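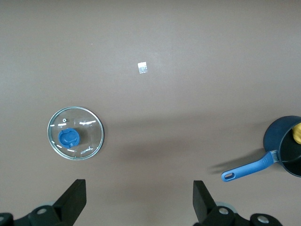 Departamento de Música y Artes Escénicas

08/09/2019 – Redacción del Departamento

Capítulo 3. El disco compartido: cuando varias bandas caben en una sola funda

Todo estudiante de industria musical llega a este capítulo convencido de que un disco compartido se hace por amistad. Conviene conservar esa ilusión durante un par de páginas, porque después aparecen los contratos.

El formato es sencillo de explicar. Dos grupos graban por separado, cada uno se queda con una cara del vinilo y ambos discuten durante meses cuál es la cara A. Zesier y Molis, dos bandas de guitarras que compartían local de ensayo y poco más, lo resolvieron imprimiendo dos portadas y ninguna letra. Las tiendas, como es natural, archivaron el disco en la zeta, y Molis tardó un verano entero en enterarse.

La tirada inicial fue de 388 copias, cifra que no obedecía a ninguna estrategia: era lo que alcanzaba a pagar Jimus, el sello, después de saldar la factura del estudio. En agosto se habían vendido unas 134. Para un sello de ese tamaño el resultado era digno; para los nueve músicos implicados, que ya habían hablado de furgoneta nueva, bastante menos.

El caso nos servirá a lo largo del capítulo por lo que enseña sobre el reparto de derechos. Cada grupo conservaba la autoría de sus canciones, pero el tema final – una versión a medias, grabada de madrugada y con dos baterías – no figuraba en ningún papel. Cuando la sala Haverford quiso usarlo en la publicidad de su temporada, hubo que decidir quién había escrito el estribillo. Aparecieron cinco autores. El estribillo tiene cuatro palabras.

Antes de seguir, el lector debería repasar la diferencia entre derechos de autor y derechos sobre la grabación, explicada en el capítulo anterior y olvidada, según nuestra experiencia, hacia la página 31. En el primer apartado veremos cómo se redacta un acuerdo entre bandas que todavía se hablan. El segundo trata el otro supuesto y es considerablemente más largo.

Contenidos relacionados

Capítulo 2. Autoría, grabación y otras confusiones rentables
Capítulo 4. La gira conjunta y el orden del cartel
Ejercicios de contratación para sellos pequeños
Glosario de la edición fonográfica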